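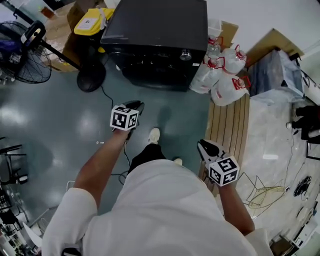 Damp log, ground floor, 11 October 2021

Meter readings taken before breakfast. North wall 30 cm above the skirting: 21 percent, down 2 points since the last entry. East wall unchanged. Relative humidity 64 percent with the windows shut.

The dehumidifier from Landeo has run 388 hours since March. Energy meter shows 737 kWh, so the average draw is 1.9 kW - far too high for a unit of that size. Either the meter is also picking up the water heater or I wrote down the start value wrong. Checked the March page and the figure is smudged. Will reset to zero tonight and log again from there.

Moved the bookcase a hand's width off the north wall to let air behind it. Plaster at the back is sound, with a line of salts at knee height. Brushed it off dry and marked the edge in pencil.

Outside, the gutter joint on the Karnport side still drips. Sealant from Sqalli has not bonded to the old zinc. It peeled away in one strip. I should have cleaned the metal with solvent first. Ordered a clamp bracket instead, and a new rubber gasket.

Slept badly - pump next door cycling again.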